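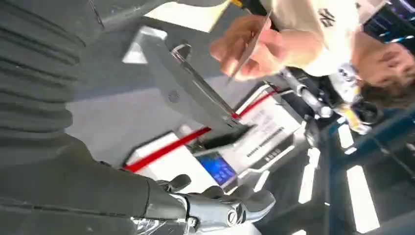 A robotic hand at the test bench, with a member of the bench team holding a thin flat card.

Tekska publishes first findings from Trarwood chores and shop-floor trial

TRARWOOD, May – Tekska has today released the first findings of its study into whether general-purpose robots are ready to take on everyday work in homes and small workshops. The study concludes that machines can now carry out a number of single tasks to a useful standard, but that few of them can be left to complete a whole job without a person close by.

The trial was carried out at the company's Trarwood site with Rana, a robot with jointed metal hands. Rana was set 19 chores drawn from household and shop-floor routines, among them folding towels, loading a dishwasher, sorting fasteners, pressing down the handle of a bench lever and placing labelled cards in a tray. Each chore was attempted 100 times under the same conditions.

Performance was strongest where the object was rigid and always presented in the same position. Lever and push-button tasks were completed at a rate that the company considers suitable for supervised use. Results were weaker for cloth, thin card and anything that had shifted slightly between attempts. Only 2 of the chores met the standard set for unsupervised work.

"Our customers ask us a fair question, and they are entitled to a plain answer," said Gudrun Forsberg, Director of Research at Tekska. "A machine can do part of the washing-up or part of a packing job today. It cannot yet be given the kitchen or the packing bench and left to get on with it."

The study also recorded how often a member of staff had to step in. Most interventions were brief and involved straightening an item or handing over a card that the robot had failed to pick up. The report notes that these short interruptions add up over a working shift and should be included in any estimate of time saved.

Murray Halliday, Head of Operations at Tistix, which supplied the workshop tasks, said: "The findings match what we see on our own benches. Repeated pressing and lifting is tiring work for people, and we would welcome help with it. The setting-up and the checking will stay with our staff for the time being."

A second phase will extend the work to 2000 further attempts, with greater attention to soft materials and to items placed at an angle. Tekska will also test whether Rana can move from one chore to the next without being reset.

The full report, including the task list and scoring method, is available on request from the Tekska press office at Trarwood.

ENDS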